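Burgate Loose Produce Notes
README, last changed 11/8/19

What it is

A folder of written notes on how loose vegetables are set out on a stand and moved into baskets. There are 127 notes, one per text file, plus a short list of the words used in them. The work was done for Fandia, who sell wooden produce stands and wanted to know whether the layout of the compartments makes any difference to the person filling a basket. I was doubtful about that at the start and I still am.

Contents

notes/ – the 127 files, named by stand and then by running number
words.txt – the word list, 15 entries
dropped.txt – 6 notes taken out, with the reason for each
old/ – the Grerholm drafts, kept only so that earlier references still work

How the stand is set out

Most of the notes deal with a stand in three parts, with potatoes in one, green beans in the middle and tomatoes in the other. Fandia's leaflet says the low dividers keep everything in its place. Potatoes and tomatoes more or less behave. Beans don't care about dividers, and when they are piled wide the tips go over the side.

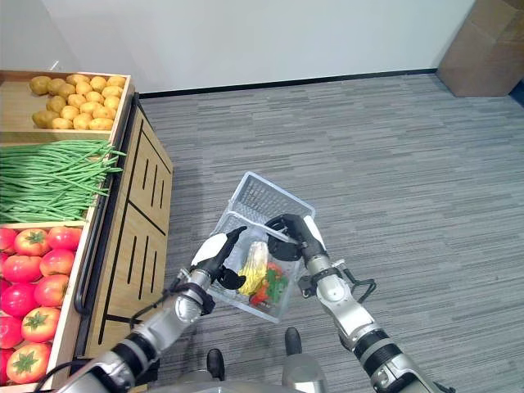
Should the beans go in the middle compartment?

Put them wherever there is most width, and lay them all the same way. The notes give no good evidence that the middle is better than either end.

Words used in the notes

"Pile" means anything more than one layer deep. "Spill" means a vegetable resting on a rim or past it, even if it has not fallen. The Grerholm drafts used "spill" only for things on the floor, so their figures look much tidier than ours and should not be set beside them. "Bruised" was in the list and has been removed. People were writing it down from colour alone, and a dark potato is quite often just a dark potato.

Ripeness is not recorded. Please don't try to work it out from the notes.

Baskets

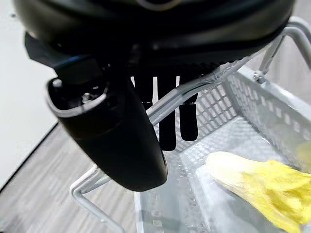
Basket type was added late, after the first 5 notes from Burgate had come back without it. Those have "basket: unknown" and I have not guessed. The Kneževič sheet, which we borrowed for this part, has a single line for "basket" and assumes they are all alike. I don't see how it can. Silver-grey wire mesh is a different thing to put beans in than a plastic basket with solid walls, and the note ought to say which it was. Whether the difference matters for potatoes I would not like to say on what we have.

Known problems

Weights are missing from nearly all the notes. A few have a weight with no unit, and these have been left as found.

"Full" was never agreed. Some writers stopped at the rim and others heaped. Any claim about how quickly a basket fills should be treated with suspicion, including the one in Fandia's leaflet.

The October notes were written up from memory a day later. They read very smoothly and I trust them least.

Use

Copy and change the notes as you like. If you quote them in support of one stand over another, please quote the section on known problems too. Corrections should go at the bottom of the note concerned, leaving the old text where it is.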